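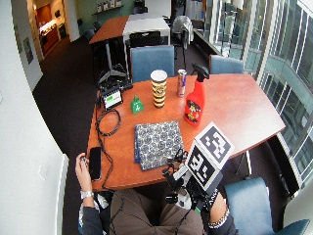

4. Recording demonstrations with the glove

OK, the fun part! By now the Purlow glove is charged and paired (if it isn't, go back to section 3 - I'll wait). You're going to do the job with your own hand, and the robot learns from the recordings later on.

1. Sit down before you put the glove on. I used to do it standing up and kept snagging the cables on the chair.

2. Slide your right hand in and snug the straps. Firm, but you should still be able to make a fist.

3. Let the cables drop toward your lap and leave yourself some slack. Reach for the far side of the table once. If you feel a tug, fix it now.

4. Check the marker cube. The fixed camera follows your hand by the black-and-white patterns on its faces, so wipe off fingerprints and keep your sleeve clear of it.

5. Set out your objects. Ordinary stuff is great - cans, spray bottles, a folded cloth, little toys. Mix tall things with flat ones, and leave enough space to get your fingers in between.

6. Open the Pralico app on your phone and hold it in your other hand. Tap Start, keep the gloved hand still until you hear the beep, then go.

7. Do one task per recording. Pick up, move, let go, hand back to where you began. Tap Stop.

Note: Keep each recording under 30 seconds. Longer ones do save, but trimming them is a pain and I've lost whole Tuesday afternoons to it.

Note: Watches and bracelets are fine as long as nothing sits under a strap or covers the cube.

Caution: Don't pull the glove off by its cables. Loosen the straps first and slide it off from the wrist end.

Caution: If the app shows error 814, it has lost the cube. Stop, turn your wrist slowly toward the camera, and start that recording over.

How many do you need? I'd start with 9 good ones of the same task, look at them, and only then go big. Our cloth-folding set ended up at nearly 1,000 and Eluned Craddock checked every single one (thank you, Eluned!). Move the objects a little between recordings, and fumble now and then if it happens naturally - a regrasp is worth keeping.

When you're done, tap Upload and leave the app open until the bar fills. Section 5 covers sorting your recordings in Yorath.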